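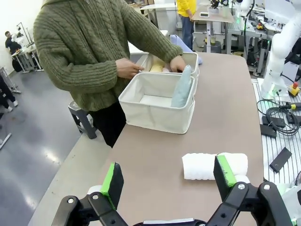
Treltau: Zeitangabe in Kapitel 24, Erstausgabe gegen Taschenbuch

Forum: Kriminalroman, Textfragen

Orathai Khunthong
02.01.2024
Ich habe »Treltau« in zwei Ausgaben vorliegen, gebunden bei Tulto und als Taschenbuch bei Skiker. In Kapitel 24 weichen sie voneinander ab. Gebunden sagt der Gärtner aus, er habe das Licht im Nordflügel »kurz nach elf« gesehen. Im Taschenbuch steht »kurz vor elf«. Atallahs Schlussfolgerung im letzten Kapitel ist in beiden Fassungen wortgleich und setzt voraus, dass das Licht nach dem Eintreffen des Arztes brannte. Der Arzt kommt um elf. Mit der Taschenbuchlesart fällt die Beweiskette auseinander. Gibt es eine Errataliste?
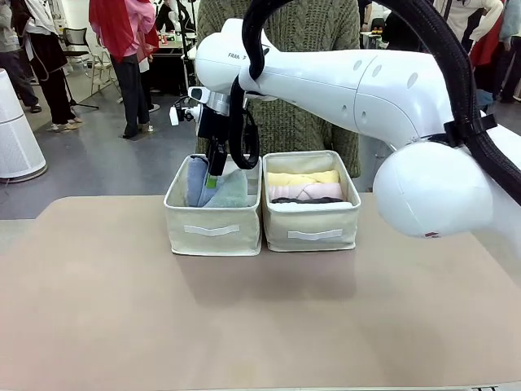
falschefaehrte
Eine Errataliste kenne ich nicht. Ich halte »vor« aber für die richtige Lesart. Auf S. 137 (gebunden) geht die Standuhr in der Halle nach, und der Gärtner liest die Zeit dort ab. Wenn er »kurz vor elf« abliest, ist es tatsächlich nach elf. Die Erstausgabe hätte den Fehler, das Taschenbuch die Korrektur.

Orathai Khunthong
Die Uhr ist mir bekannt. Der Gärtner betritt die Halle nach eigener Aussage aber erst am nächsten Morgen. Wo steht, dass er die Zeit dort abliest?

falschefaehrte
Kapitel 9, Gespräch mit der Köchin. Sie sagt, im Haus richte sich jeder nach der Halle.

Daranee Kaewkla
Das ist eine allgemeine Aussage der Köchin über das Personal im Haus. Der Gärtner wohnt im Torhaus und hat eine Taschenuhr, die in Kapitel 12 zweimal erwähnt wird. Außerdem geht die Standuhr 30 Minuten nach. Bei »kurz vor elf« nach der Standuhr wäre es fast halb zwölf, und da ist der Nordflügel bereits abgeschlossen. Die Rechnung geht also auch mit der Korrekturthese nicht auf.
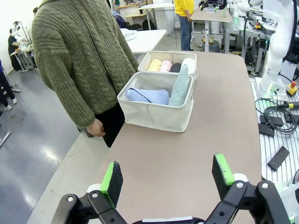
Bleibt als einfachste Erklärung ein Satzfehler bei der Neuausgabe. Das Taschenbuch wurde neu umbrochen (gut 400 Seiten, kleinerer Satzspiegel), und in Kapitel 17 fehlt dort auch eine halbe Zeile im Brief der Nichte.

falschefaehrte
Abgeschlossen ist der Nordflügel nur laut Verwalter, und der lügt in zwei anderen Punkten. Ich bleibe bei »vor«.

lektor_a_d
Hat jemand den zweiten Druck der gebundenen Ausgabe vom August? Dort wurden einige Stellen geändert. Steht in Kapitel 24 weiterhin »nach«, ist die Korrekturthese zumindest geschwächt.

Orathai Khunthong
Meine Ausgabe ist der erste Druck. Den zweiten bestelle ich per Fernleihe und trage die Lesart hier nach.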